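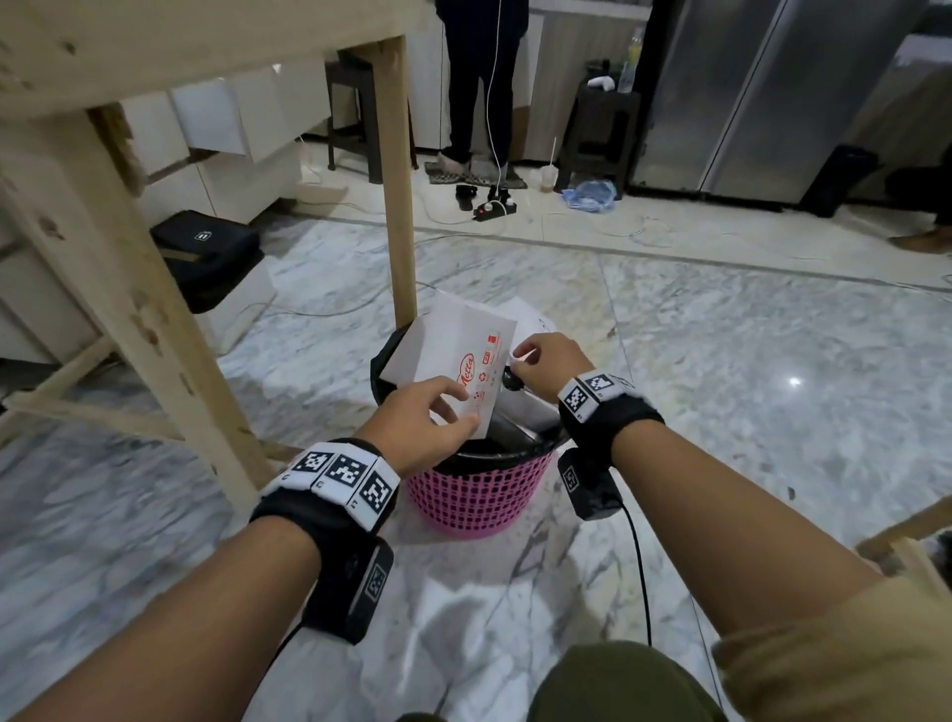
Why did the wrist tracking drift in the bin-loading recordings?
A loose cable connector on the right wrist unit dropped samples under load, and the logger filled the gaps without flagging them.

Longer version in the posts that follow, mostly for the people at Berkerbridge who asked for it in writing.

1/
Background, short. We record people doing household tasks and train the arm on the result. Rubbish into a bin is one of the simplest tasks on the list. Both hands are tracked. The policy gets wrist poses and video and has to reproduce the motion.

2/
The policy trained on the April recordings put its right gripper into the rim of the bin on nearly every attempt. Left side fine. It would approach, stop short, then drive sideways at a speed no person had ever used in that task.

3/
First real contact happened on the Hamia arm in the Vavville lab. It hit the rim, tipped the bin, kept pushing, and pinned the bin against the leg of the workbench. Csenge Farkas was on the stop button and pressed it. The force limit should have tripped before she did. More on that at 11.

4/
We blamed the controller first. Two days on gains and latency. Nothing there. Replayed the same trajectory with the motors off and the commanded path already had the sideways jump in it. So the fault was upstream of the arm.

5/
Then we blamed the markers. Reasonable guess: when you shove a paper bag down into a bin your wrists roll, the bag covers things, and a square marker seen nearly edge-on gives a poor pose. Known problem, and there is some of it in the data.

6/
But marker loss looks different. You get noise, then a gap, then a clean return. What we had was a perfectly straight line between two points followed by a jump. Hands don't move in straight lines at constant speed. That is interpolation.

7/
Bianka Medve pulled the raw packets from the right unit. The module samples fine. The packets stop when the forearm extends and the cable goes taut or gets dragged. They come back when it slackens. She could reproduce it on the bench by pulling the plug 2 mm off its seat. It still looks plugged in at that distance.

8/
The logger treats a missing packet as a late packet. It waits, gives up, and draws a line from the last good sample to the next one. That was written for gaps of a few milliseconds. There was no upper limit. The longest gap we found was 2265 ms, filled in with a nice smooth line and marked valid.

9/
Of 500 bin recordings in the batch, 329 had at least one filled gap long enough to matter. Almost all on the right side. The left cable had been replaced over the winter and has the newer connector with the latch. The right one had not been replaced.

10/
Why it concentrated at the bin: the task ends with a reach down and forward, so the cable is at its longest there. The worst data was exactly at the point of contact, and that was the part the policy learned most faithfully.

11/
The force limit. It was set on the Hamia side, in the tool frame, and someone had changed the tool definition for the longer fingers without updating the limit file. It was reading the sideways load as mostly gravity. Separate fault, unrelated cause. It only showed up because the first fault gave it something to catch.

12/
I count this one as the serious item. Bad data costs us retraining time. A force limit that doesn't limit is a safety matter, and it had been that way for three weeks with people working next to the arm. It went in the incident log as a near miss.

13/
Changes to the recording side:
- latched connectors on both wrists
- cable clipped at the forearm with a slack loop
- logger stops filling after 20 ms and marks the rest invalid
- live dropout counter on the operator's screen, with a beep

14/
Changes to the arm side:
- tool definition and force limits now live in one file
- arm won't enable if the checksum doesn't match
- push test against a spring scale at the start of each shift, in all three axes, value written down

15/
The affected recordings are quarantined, not deleted. Where the video is clean we may get a usable wrist pose back from the markers alone. Kerekes has an offline solver for that and early results are fair at arm's length, poor inside the bin.

16/
Retrained on the clean remainder only. Smaller set, and the approach is less smooth, but the sideways jump is gone. It now fails by letting go of the bag too early and leaving it hanging over the rim. I can live with that while we re-record.

17/
Someone asked why we didn't catch it by watching the recordings. We did watch them. The video is fine. The person does the task correctly every time. The error is only in the pose stream, and our viewer drew the filled samples in the same colour as the real ones. They're orange now.

18/
If you run a similar rig: plot the second derivative of your wrist position and look for stretches where it is exactly zero. Took ten minutes to write. Should have been in the import script from the start.

19/
Correction to 7: the plug was 2 mm out in the bench test. We don't know how far out it was during the recordings. Bianka has asked me to be clear on that.

20/
Still open: whether the older kitchen batches have the same problem. Same right-hand cable, shorter reaches. Csenge is running the check now and I'll add the result under this post.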